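Notes on the Household Laundry, April

The following is a record of the laundry arrangements presently in use at this address, revised after the move from Flumthorpe. Readers of earlier entries will recall that the previous apartment had a shared basement laundry, and that the author's habits were formed almost entirely by the need to be finished before the next tenant came down the stairs. Those habits have now been reviewed.

Washing is done in the morning, beginning at 7:30, and is divided by weight of fabric. In former years it was divided by color alone. The author maintained that practice for a long time and regrets it. Sweatpants and sweatshirts, when washed with shirts, twist around the sleeves and hold water, and the shirts leave the drum in poor condition. Heavy knits are now washed by themselves in cool water with half the usual detergent. The product used is Plerura, unscented, purchased in the large bottle. Fabric softener has been discontinued for anything with a fleece lining.

A word on gray. A review of the dresser conducted at the time of the move established that gray is the dominant color of this household's leisure clothing, and no change to this policy is anticipated. Heathered gray is forgiving of lint and of minor stains. It does, however, conceal tissues left in pockets, and pockets are therefore to be turned out before loading.

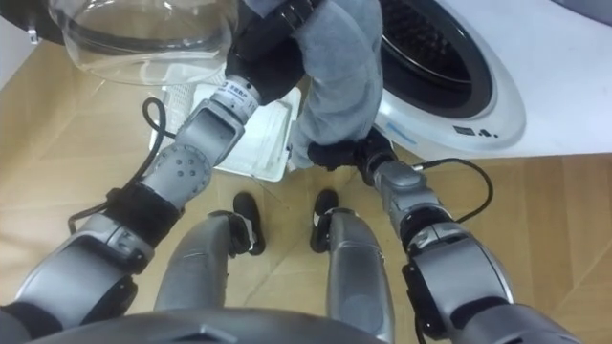 Large garments are moved with one hand at each end. A pair of sweatpants lifted by one cuff will stretch over time, and the author has two pairs with legs of unequal length to show for it. The waistband should be held in one hand and the hems in the other, and the garment given a single firm shake before it is hung. Drawstrings are knotted prior to washing.

The drying rack is an Auer, bought secondhand for 40 dollars, and it stands by the bedroom window. It accommodates one load of knits, or one load of shirts and a few towels, provided the towels are folded over the top rail. Ming-te Chiang, who lived with the author for two winters at Flumthorpe, holds that everything should go in the dryer and be done with. His view has been considered on several occasions and respectfully declined.

Maintenance is as follows. The rubber gasket is wiped with a dry cloth at the end of the day, including the fold at the bottom, where coins and hair collect. The door is left ajar overnight. The detergent drawer is rinsed in the sink monthly.

The question of wool socks remains open. Drimitz, the shop on the corner, recommends washing them by hand, and a trial is under way with three pairs. Results will be posted when the socks are dry.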